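How Star Ratings Get Onto a Store's Web Page

A web store often shows a row of stars next to each item it sells. The stars are a summary of reviews. A review is a short opinion, plus a score, written by a buyer. 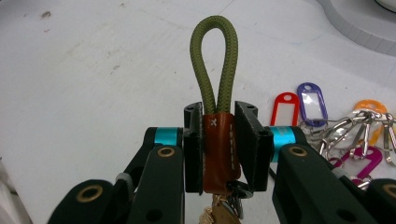
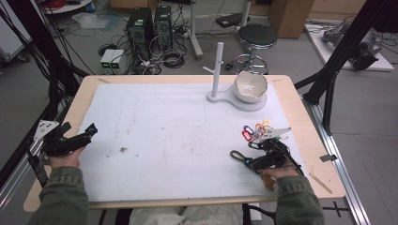
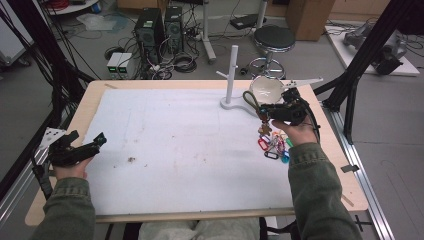

Reviews are kept in a database — a large, sorted list on a computer called a server. Each entry holds a name, a date, a score and some text.

A small program called a widget sits inside the web page. When the page opens, the widget asks the server for the entries. It adds all the scores together and divides by the number of reviews. The result is the average.

Suppose the pet store Petstead has 7 reviews of a leash, and the scores add up to 28. Then 28 divided by 7 is 4, so the widget draws four stars.

An average from 293 reviews changes very little when one more arrives. An average from 7 can change a lot. For that reason most widgets print the number of reviews beside the stars.

Text by Eliseo Ocampo. Updated 2022-12-12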